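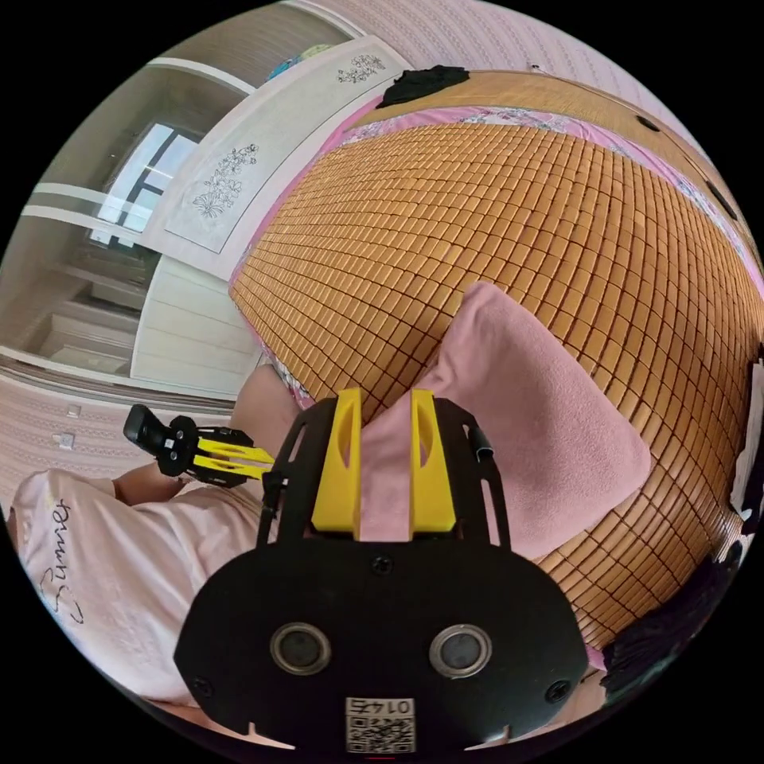

Chapter 4
Thickening Soups and Stews

Most of us learned to thicken a soup by watching somebody else do it, and most of us learned one way only. If your mother shook flour and water together in a jar, you probably shake flour and water together in a jar. There is nothing wrong with that (I still do it when I'm in a hurry!), but a cook who knows a few other ways will be a good deal happier at the stove, and this chapter is meant to get you there.

We'll begin with starch, the oldest helper of all. A grain of starch sitting in cold water doesn't do very much. Warm it up and it starts to drink, and it swells and swells until the liquid around it can't move as freely as before. That is why a gravy seems thin for what feels like forever and then, just as you've turned away to look for a spoon, it changes all at once. It is also why flour dropped straight into a hot pot makes lumps — the outside of each little clump swells and seals up, and the middle stays dry.

After starch we'll turn to the thickeners that are already in the pot. Beans, potatoes, squash and okra will all give a soup body if you let them, and often they taste better than anything you could stir in at the end. Kwabena Sarpong, who taught the evening class where I first cooked for more than 4 people, used to mash two ladles of his beans against the side of the pot and leave the rest whole. His soup was thick enough to hold up a spoon, or very nearly, and there wasn't a pinch of flour in it.

The last part of the chapter deals with eggs, cream and ground nuts, which need a gentler hand. Salamatu Aryee has kindly let me print her groundnut soup on page 216, and I'd ask you to read it through once before you start cooking, as the heat has to come down sooner than you might expect.

Before you go on, you should be comfortable with simmering and with making a plain stock, both covered in Chapter 3.

Words to know in this chapter
Slurry: starch stirred into cold liquid before it goes in the pot
Roux: flour cooked in fat
Liaison: egg yolks and cream, added near the end
Reduce: to simmer uncovered so that water cooks off

4.1 Starch and Water

Set out two small bowls, a spoon and a box of cornstarch.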